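Re: [plemo-build] handheld grippers, who is actually practicing?

Last updated: August

Replying to the list so the people who only read the bottom half of threads get it too.

On August's first build night somebody wrote:

> Can we please settle how many demos we need before the Clesley
> meet? The rules page says 192 per task and the spreadsheet says
> 1034 total, and I don't see how those two go together. Also the
> left gripper has been reading jumpy again, and I'd like to know
> if that's a tag problem or a me problem.

Taking these in order of how much they annoy me.

The 192 is what Clesley wants per task, per team. The 1034 is everything we have on the drive, including the early stuff from the Stoston workshop, when half of us were opening the grippers at the table and closing them on the way home. Do not add it up and divide by anything. I tried, and it ruined my evening. Only runs with both hands tracked from start to finish go toward the 192.

As for jumpy: start every run the same way. Hands apart, grippers empty, cubes where a camera has a chance of seeing them, then go. 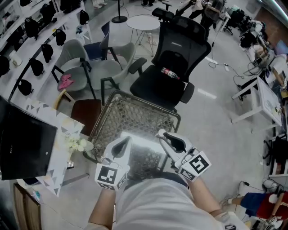
Both grippers up over the glass table, nothing on it yet.

I know the glass table is everyone's favorite because it's the right height and there are chairs. It is also shiny. If your run has a big stripe of ceiling light across the tabletop, put a cloth down or go find another table, and please stop writing "lighting fine" in the notes column. The notes column has feelings.

The Oosthuizen script throws out any run where a cube goes missing for more than 27 frames in a row. People have called this harsh. It was set to 2 when I inherited it, so consider this the generous era.

Other things, since I have you:

- Elbows in. A sleeve over a tag looks exactly like a broken gripper in the log, and I have taken apart a perfectly good gripper to learn this. 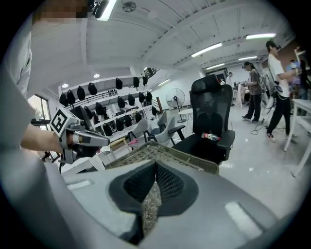 - Walk around the cables, please. Anyone who wants to step over them can also be the one who re-seats the plugs and restarts the recording.

- Drinks live on chairs or on the floor, away from power strips. I don't care which chair.

- Name your files with the task first and your initials last. "final_new_GOOD" is on the drive three times, and none of them is.

To the original question, tag problem or you problem: swap hands for one session. If the jumps stay with the gripper, it's the tags, and I'll print a new set. If they move with you, we'll have a quiet word about your wrists — and I'll still print a new set, because the old ones are getting scuffed.

Plemo slots for next week are open on the sheet. Two people per slot, one recording and one resetting the objects, then trade. If you can't make yours, cross yourself off before 6 p.m. so someone else can have it.

— list admin, build side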